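Kulwood Usuga 640 Bench Panel | Work Surfaces | Kulwood

Home > Work Surfaces > Bench Panels > Usuga 640

Usuga 640 Bench Panel
Mineral-filled resin work surface, square edge
Product code: USG-640
Data sheet revision: 2026-08-11

Overview

The Usuga 640 is a solid-core work surface for benches, packing stations, light assembly and teaching rooms. The core and the face are the same material throughout, so there is no surface film to lift at the edges and no backing board to swell. The panel is supplied flat, cut square on all four sides, with a light chamfer on the top edge.

It replaces the older Jelten panel. Hole positions on the underside are the same, and existing Jelten frames can be reused without drilling. The two panels differ in color and should not be mixed on one run of benches if a matched appearance is wanted.

Dimensions

Depth: 640 mm
Length: 1000 mm standard; other lengths cut to order
Length tolerance: plus or minus 2 mm
Edge: square, chamfered on top face only
Underside: threaded inserts, fitted at the factory

Panels longer than the standard length are made from one piece where stock allows. Where a joint is needed, it is placed over a frame rail and the position is marked on the order drawing for approval before cutting.

Color and finish

Two finishes are kept in stock: Stone, a plain gray, and Field, a mottled tan. Field is made by folding two pigments into the resin before it sets. The pattern is different on every panel and cannot be matched across a joint. Customers who need an even color should order Stone.

Both finishes are matte. Gloss is not offered. A polished face shows rubbing marks early, and the polish cannot be restored on site with hand tools.

Color samples are sent on request. A sample from Field shows only a small part of the pattern — ask for the large sample if color is important to the job.
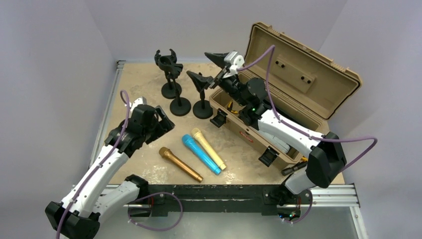 Load and support

The rated load is 75 kg, evenly spread, for a standard-length panel on a Brirkurholm frame with both cross rails fitted. The rating does not apply to panels carried on end brackets alone. Point loads such as vises and arbor presses must sit over a rail. Use a spreader plate under any foot smaller than the palm of a hand.

Clamps may be used on the front and rear edges. Place a pad between the clamp jaw and the chamfer. Chips at the chamfer are not covered by the warranty.

The panel may be drilled on site with carbide-tipped bits. Keep holes well clear of the corners and do not use a hammer setting. Support the underside with scrap wood to prevent breakout. Countersunk screws should not be driven directly into the material; use an insert or a through bolt with a washer.

Resistance

Water: no effect
Mild soap and household cleaners: no effect
Isopropyl alcohol: no effect when wiped off
Machine oil: may darken the face if left overnight; wipe off
Acetone and paint stripper: not suitable
Hot pans, soldering irons, heat guns: not suitable without a mat

Fillers and adhesives that cure on the face leave a pale mark after scraping. The mark can be reduced with a gray abrasive pad used dry, in straight strokes, over a wider area than the mark itself. Small circular strokes leave a visible ring. Do not use steel wool.

Installation

1. Store panels flat, face up, for one day in the room where they will be used.
2. Level the frame before the panel is placed on it.
3. Lower the panel onto the rails. Do not slide it — grit between rail and panel will score the underside and may prevent it from seating.
4. Start all bolts by hand, then tighten from the center outward.
5. Seal the rear joint if the bench meets a wall. Silicone in a matching gray is listed under Accessories.

Side and rear upstands are fitted after the panel is bolted down. They rest on the face and are fixed to the frame, so they can be removed later without marking the work surface.

What is supplied

One panel, a bolt pack, one gray abrasive pad and a printed fitting sheet. Frame, upstands and sealant are ordered separately.

Delivery

Stone and Field in the standard length ship from stock. Cut lengths are made in batches. Orders placed in February take longer, as the casting line stops for yearly service and no new panels are poured until it restarts. Panels travel on edge in a timber crate. Two people are needed to unload. Check the corners before signing.

Warranty

Five years against warping and separation of inserts. Wear, stains and scratches from normal use are excluded. Claims need the batch number, which is stamped on the underside near the left rear insert. Write it down before installation.

Related items

Brirkurholm frame, fixed height
Brirkurholm frame, crank height
Upstand set, side and rear
Insert pack, spare
Silicone, gray

Contacts

Cut lengths and order drawings: Roxana Escobar, Sales Office
Drilling, loads and frame questions: Dennis Parsons, Technical Desk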